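**Weighted blankets vs. plain heavy quilts – is there any real difference?**

**mossback_ty** wrote:

Looking at the Dunis weighted blanket. My sister swears by hers and says she sleeps through the night now. I've slept badly for years and I'm at the point where I'd try a bag of gravel if somebody put a nice cover on it. The bigger size is $208 before shipping. Has anyone here used one for more than a month? I don't care how the first week went, everything works the first week.

**fennel9** wrote:

Had the Dunis for two winters. Love it. Fell asleep faster from the first night and still do. Worth the money if you ask me.

**Radlow** wrote:

> Fell asleep faster from the first night and still do.

Faster than what, though? Did you keep a record before you bought it? I'm not picking on you, I ask everybody this. People buy a blanket in the fall, when the bedroom cools off anyway, they quit looking at the phone because they're excited about the blanket, and then the blanket gets the credit.

I bought a Mellen, 15 pounds, and wrote down my bedtime and wake-ups before and after. No change I'd put any money on. I woke up sweaty more often, that part was clear enough.

**fennel9** wrote:

No I didn't keep a record, I was busy being tired. I know how I feel in the morning. Not everything has to be a chart.

**Radlow** wrote:

Fine, but the people selling these do like to quote charts. The Mellen box said "clinically inspired." Inspired by what? I wrote and asked and got a coupon code back.

**Annick Roussel** wrote:

I sewed bedding for a living for a good long while, so I have opinions here. Most of what people like about a weighted blanket is that it stays put and it drapes. You can get a lot of that from a decent quilt that's a size too big for the bed, tucked hard at the foot. Guests used to ask me what was in the ones in our spare room and the answer was batting.

What I don't trust is the filling. Glass beads are all right if the channels are stitched small. When the pockets are big, everything slides to the corners by spring and you're sleeping under two sandbags and a sheet. I opened up a Leblanc for a customer and the inner seams were done with one line of stitching. One line, to hold nine pounds of beads! I wouldn't hem a dish towel that way.

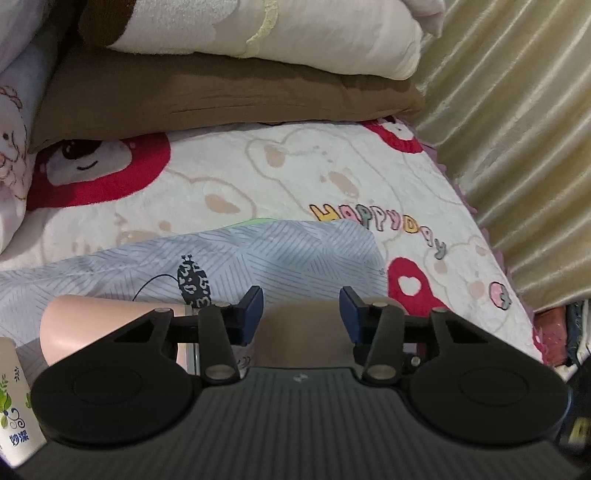

Plush is its own problem. It sheds, it holds heat, and once it's been through a hot dryer it goes flat and scratchy and doesn't come back. Kids' bedding gets it worst because it's washed the most. Cold water, low heat, take it out while it's a little damp and shake it hard. Skip the fabric softener, whatever the bottle says. It coats the pile and the thing feels greasy by the third wash.

So if it were me I'd spend 20 bucks on a second-hand quilt and layer it for a month before handing anybody $208.

**mossback_ty** wrote:

That's useful, thanks. Does layering get hot? I run warm, which is half my trouble.

**Annick Roussel** wrote:

Depends what's touching you. Cotton sheet, cotton quilt, then whatever you like on top. Polyester next to the skin will cook you at any weight.

**droverkate** wrote:

Going to disagree with the quilt crowd. I've done both and they're not the same. Two quilts is bulky, and the weight sits on top of the air. A real weighted one presses on you. Whether that does anything for sleep I couldn't say, but it's a different feeling and pretending otherwise is silly.

Mine is a Droledport, no complaints on the stitching. Washing it is a pain, I'll give you that. My machine walked across the laundry room.

**Radlow** wrote:

I'll grant the different feeling. A wet coat is a different feeling too. The claim on the box is better sleep and I haven't seen it.

Also, the Droledport page shows 1084 reviews and when I sorted by newest a pile of them were for a pillow. Same listing, product swapped out. Read them before you believe the stars.

**droverkate** wrote:

Huh. Just checked and yeah, there's one complaining about neck pain. Mine's still good.

**pinhook** wrote:

Does anyone know if the return window on the Dunis is real? A guy on another board said they wouldn't take it back once the bag was open, and you can't exactly test it in the bag.

**fennel9** wrote:

Couldn't tell you, never tried to return it. See above re: loving it.

**mossback_ty** wrote:

Update, 11/6/22. Went with Annick's plan. Thrift store quilt, ugly as sin, cotton both sides, a size too big and tucked in at the foot. Been writing down wake-ups for Radlow's benefit. First two weeks with just my old comforter, then two weeks with both. I was up a little less with both. I also quit coffee after lunch in the second half, so go ahead and yell at me.

**Radlow** wrote:

You changed two things at once. Go back on the coffee for two weeks and keep the quilt.

**mossback_ty** wrote:

Absolutely not.

**pinhook** wrote:

Still hoping somebody knows about the returns.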